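From the Travel Desk: Packing for the May Reunion Trip

Well, friends, it's nearly time! The bus to Pukeo leaves in less than two weeks, and my phone has been ringing with the same sweet question over and over, so I thought I'd sit down with a cup of tea and answer it once for everybody: what on earth should we bring?

First, the weather. Those of you who came last year will remember that we went up expecting spring and got something closer to February, and I for one wore the same cardigan to breakfast, supper and the sing-along in between. The lodge sits right by the lake and the evenings are cool, so please bring layers, even if it's warm and lovely at home when you're packing. One good pair of walking shoes will do for the trail and the picnic. If you're coming to the Saturday-best dinner (that's what my mother always called it, whatever day it fell on), a nice shirt or a simple dress is plenty.

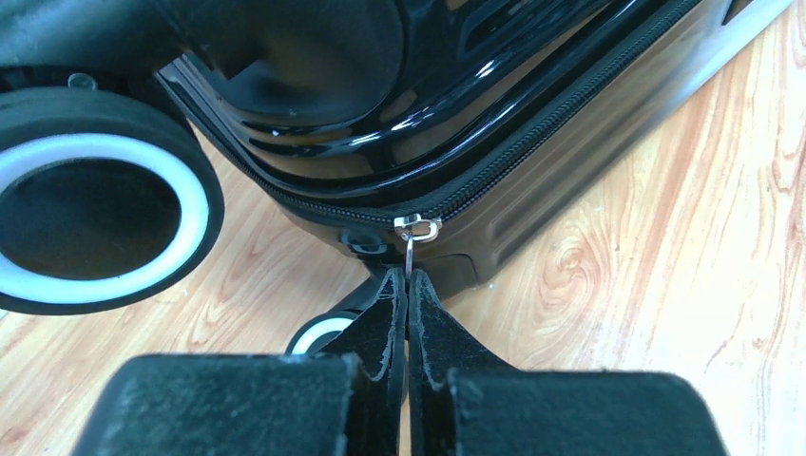 Now, about the bus itself. The driver has asked us for one bag each underneath and one small one on your lap or by your feet. Keep your medicines, your glasses and your snacks in the small one, as we won't be opening the luggage bay until we get there. We'll make a stop in Tarus after three hours or so, and the bakery across from the gas station is every bit as good as it was, so do leave a little room for a cinnamon roll (or two, I won't tell).

Several of you asked about towels. The lodge gives you bath towels but none for swimming, so tuck one in if you're brave enough for the lake in May! Hair dryers are in all the rooms. Irons are not, so I'd roll my clothes and hope for the best, the way I've done for years.
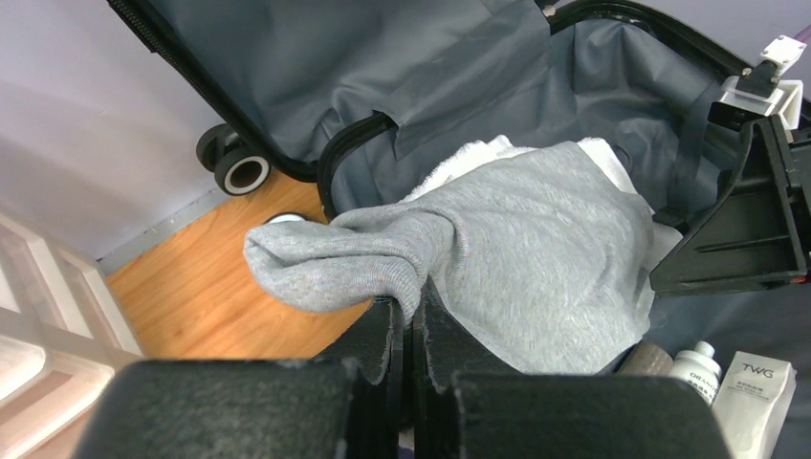

A gray knit for those cool lakeside evenings.

We still have four seats left, and I would so love to see them filled. If your sister or your neighbor has been on the fence, please give them a nudge. Room lists will go up on the board by the coffee urn, and if you'd like to share with someone in particular, just call me or catch me after choir.

See you at the bus, and bring your singing voices!

Neelam Khurana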